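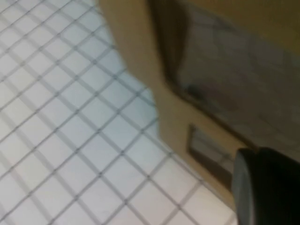 Mustholm bathroom and utility floor

The floor at Mustholm took up most of our time in the house, so it gets a page to itself. It covers the back passage, the utility room and the small bathroom, all in one go with no threshold strips between them. The old covering was brown sheet vinyl with two layers of glue underneath, and it had to come off before anything else could be done.

We went for small white square tiles with grey grout. White grout was the first plan, but the test board looked grubby after a fortnight by the back door and we changed our minds. The tiles came from Pikico, who sell them by the sheet. The first order was 75 sheets and we had to go back for more when the passage turned out wider at one end than the other.

Colour and grout
Small white squares, grey lines between them. The white leans slightly towards blue in some lights, which suits the north side of the house. In the evening with the lamps on it looks warmer.

Next to the tan unit
The plain light brown finish was kept as it was. We tried two samples of white paint on a spare piece of board and went back to the tan both times. It hides marks better and the room would be cold without it.

Notes for anyone doing the same

Lay out a dry run first. We started from the doorway and worked inwards, and would start from the longest wall next time.

The adhesive was Daza, the slow-setting one. It gave enough time to straighten a sheet. The grout was Sturnonar in mid grey, sealed twice.

Small tiles mean a lot of grout. We mop with plain warm water and go over the lines with a soft brush once a month. Vinegar is best left alone.

Costs: 1,170 for tiles and materials, and roughly 1,000 for preparing the floor underneath. Tool hire was separate.

The skirting in the passage is still to be painted and will be done in September. The front hall has its own page, with the quarry tiles and the new doormat well.

Page last updated 2020-06-22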